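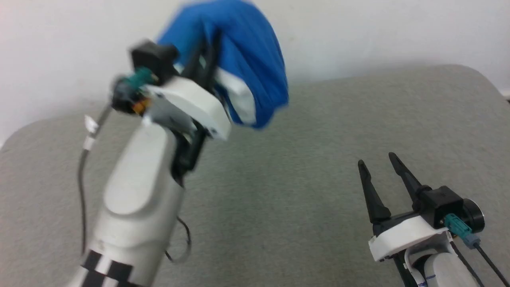
Goltora 开放日随记：金融史资料馆和一家地方储蓄银行

上午九点到的，门口已经排队。没吃早饭，先记下来，回去再整理（多半不会整理）。

Goltora 是个港口小城，老城区两条街，银行比面包店多。开放日两处可看：Zulard 储蓄银行的旧总部，还有隔壁的 Brøndum 金融史资料馆。票是联票，寄存包另收钱。

一、Zulard 旧总部

大厅比想像的小。木柜台，铜栏杆，天花板重新刷过。讲解走得很快，我跟在后面抄，有几处没听清。

大意：这家行最早是渔民和商贩凑的互助储蓄会，只存不贷。后来开始给船只做抵押，才有了真正意义上的信贷部。审批全靠熟人，谁家的船、谁家的儿子，经理心里有数。讲解的说法是“关系就是资料库”。问有没有坏账记录，说有，在楼上，不对外。可惜。

二楼是旧董事会会议室。墙上挂着历任董事的名单，当过市议员的名字后面有个小星。我看了一会儿，星真不少。展板写得很客气：“银行与市政长期合作”。旁边另一块小字更有意思，说有一段时期市里指定贷款给造船厂，利率低于储蓄利率加成本，亏空由行里自己消化，消化了17年。没写后来造船厂怎么样。问了，讲解说下午资料馆那边有。

金库可以进，每批7个人。里面凉，有股纸味。存单样本放在玻璃柜里，手写，字很漂亮。

二、资料馆

中午随便吃了个三明治，贵。

资料馆本身是个小楼，阅览室只有35个座位，开放日全坐满了，站着听的讲座。题目是“从银行主导到市场主导：一个小经济体的选择”。讲得比题目好。几点抄下来：

早期企业信息不透明，没有像样的审计，股票没人敢买，银行反而能做，因为天天看着企业的帐户。

后来有了会计规则和公开披露，大一点的企业就绕开银行去发债。银行抱怨了很久，但也开始帮企业承销，手续费赚得不少。所以讲者认为两边是互相喂的，市场好了银行筹资本也便宜。

政府介入那段讲得最久。早期政府出资，确实把分支网点铺开了，乡下第一次有了储蓄所。问题在后面，网点铺完了，指定贷款没停。造船厂就是例子：订单没了，贷款照给，拖到换了一届议会才清盘。

提问环节有人问，那是不是应该早点私有化。讲者没直接答，说要看当时有没有别人愿意去乡下开网点。我觉得这个回答还可以，不过也有点滑。

另有人问小企业现在怎么办，答：还是靠银行，发债门槛太高。这点我信，我们那边也是一样。

三、Viltska 数据库演示

资料馆地下一层，叫 Viltska，是他们自己做的旧账簿检索系统。目前收了2000册，扫描加人工校对。可以按行业、抵押物、担保人来查。我试了“渔船”，出来一大堆，试了“造船厂”，要申请权限。又是楼上不对外那一套。

速度慢，界面像是很久以前的东西，但字段做得细，连展期几次都有。做信贷史的人应该来一趟。申请表在前台拿，纸质的，要盖章，学校或者单位都行。

四、杂记

讲解只有本地语和英语，展板英文翻译有几处不通，“准备金”翻成了“预备的钱”之类的。

纪念品店有旧存折复刻本，买了一本，纸太薄。

下午四点半开始清场，临时展厅没看成，听说是讲汇票的。九月还有一次开放日，到时候金库可能不开。要去的话先看资料馆，再看旧总部，顺序反过来比较好懂，我是走反了。

末班渡轮六点，差点没赶上。讲义落在阅览室了，已经写信去要，等回覆再补造船厂清盘那部份的数字。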